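Remote evaluators wanted for Wutivari, a practice kit for household robots. It gives you simulated homes, simulated doors and a very real sense of humility. 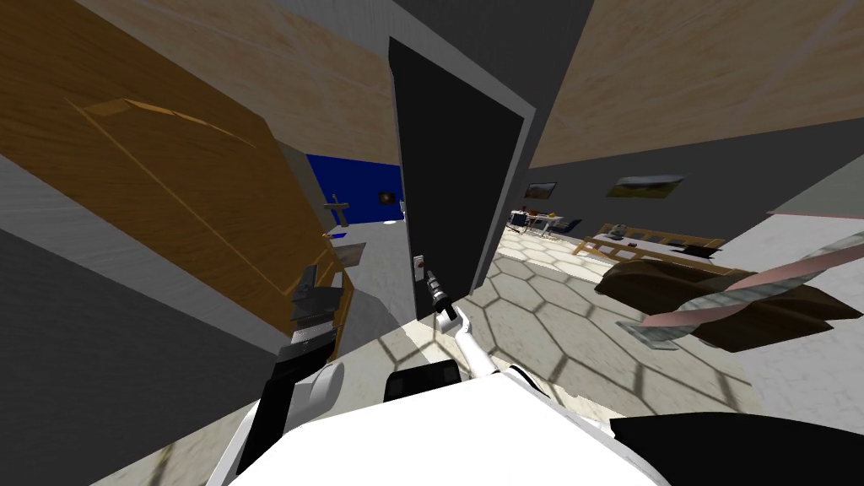 Drita Jurić
Evaluation Lead, Wutivari

We need nine people to put the kit through its paces before release. You will drive a two-armed robot up to a door and try to open it. People with years of experience of doors find this harder than expected.
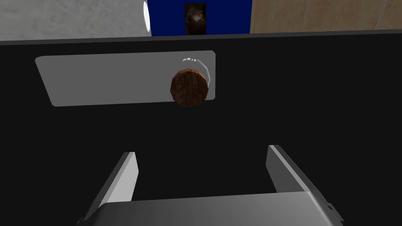
Astbridge, March 21, 2020 – Applications are open now. The work is paid, part-time and done from home, five hours a week through July. Round knobs come first. Lever handles are a promotion.

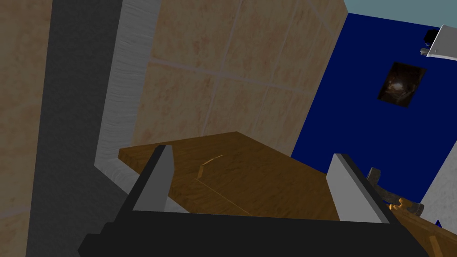
You should be patient, write plain English and own a computer that doesn't wheeze. A robotics degree is fine, and we won't hold it against you. After each session you fill in a report, and "it went badly" needs at least one more sentence.

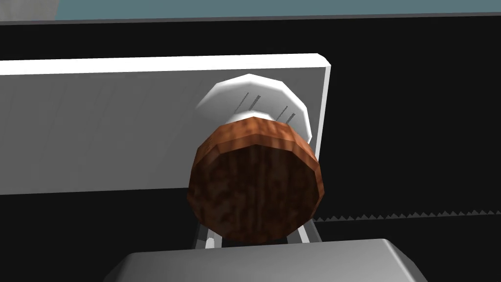

Our test list has 66 tasks, and you may skip two without explaining yourself. Everyone skips the same two – we're working on it.

To apply, send Hidayah Khoo a short note about a product you once reviewed, returned or shouted at. No cover letters, please.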